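Fellik hand-held gripper: set-up guide
Section 4: From the box to your first fold

Hello again! If you've come straight from Section 3 you should have a charged handle, a paired tablet and a slightly messy table. I'm Quyên Phan, I look after set-up at Jollstead, and I've put more of these grippers together than I'd care to admit. I'll take you through fitting the fingertips, setting the squeeze, and then doing a proper practice run on some laundry. Set aside 50 minutes the first time. You'll be quicker after that.

Before you start

You'll want the gripper, the small screwdriver from the lid pocket, a pair of fingertips and the tablet with the Kanarura app open. If your app is older than build 2188, update it now, as the squeeze page was moved and my steps won't match what you see.

Caution: keep the battery out until step 5. The fingers can snap shut when the power comes on, and it does pinch (I've had the blood blister).

Fitting the fingertips

1. Lay the gripper on its back on something soft. A folded towel is fine.

2. Open the fingers by hand as far as they'll go. You'll feel a bit of a drag and then a stop. Don't push past the stop.

3. Slide one fingertip onto the end of the linkage with its flat face turned towards the other finger. It should go on with a firm push. If it wobbles, take it off and look for a bit of packing foam in the slot. It's nearly always foam!

4. Do the same on the other side, then close the fingers slowly and check that the two faces meet. If one sits higher than the other, slacken its pivot screw by a quarter turn, line it up and nip it tight again.

5. Put the battery in. Wait for the handle to buzz twice.

Note: only nip the pivot screws. I know it's tempting to give them an extra heave at the end, but the linkage goes stiff and the app will grumble about it in the next part.

Setting the squeeze

6. In Kanarura, open Tools, then Squeeze. The gripper arrives set to 119, a good number for boxes and tins and far too keen for clothes.

7. Bring it down to 93 for knitwear, sheets and towels. Press Save, then squeeze the trigger once with nothing between the fingers so it can learn where closed is.

8. If the app shows a yellow triangle, go back to step 4. If it shows a red one, take the battery out, count to ten and start from step 5.

I used to tell people to leave the squeeze alone on day one. I've changed my mind. A first go with the wrong setting puts people off, and they end up blaming their hands.

Your first practice run

9. Pick a soft top, something you wouldn't mind stretching a little. Drop it on a bed or a big table and leave it in a heap.

10. Press Record, hold the gripper over the clothes with the fingers open, and pause for a breath before you go in.
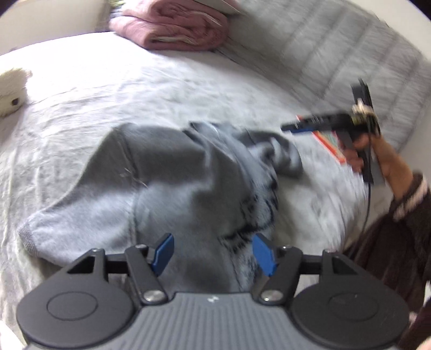
Your starting position matters more than speed, so get this bit comfortable and the rest follows. Come in from above with the gap between the fingertips over the cloth, and keep the tips in your own view the whole time. With the blue tips and a grey sweatshirt or sweater on a pale sheet you can pick out the fingers at a glance, which makes it a lovely pairing for beginners. Look for an edge you can trust, such as a ribbed cuff, and go for that before you tackle any of the crumpled parts.

11. Lower until the tips just touch the cloth, squeeze, and lift a hand's width. Hold it there, then lay it down flat and let go.

12. Repeat until lifting feels dull. Then try a sleeve fold, cuff to middle.

13. Press Stop and give the run a name you'll recognise later. "Test" is a terrible name. I have dozens of them.

Note: if two of you are working at the same bed, agree who moves first and keep your cables on your own side.

Caution: stay clear of zips, hooks and loose threads until you've read Section 6. A thread round a pivot is a fiddly thing to get out.

If you have the Âu wrist strap, fit it now, before the longer runs. Loop it under the handle, pull it snug and check that you can still reach the trigger with one finger. Section 5 covers charging between runs and wiping down the tips.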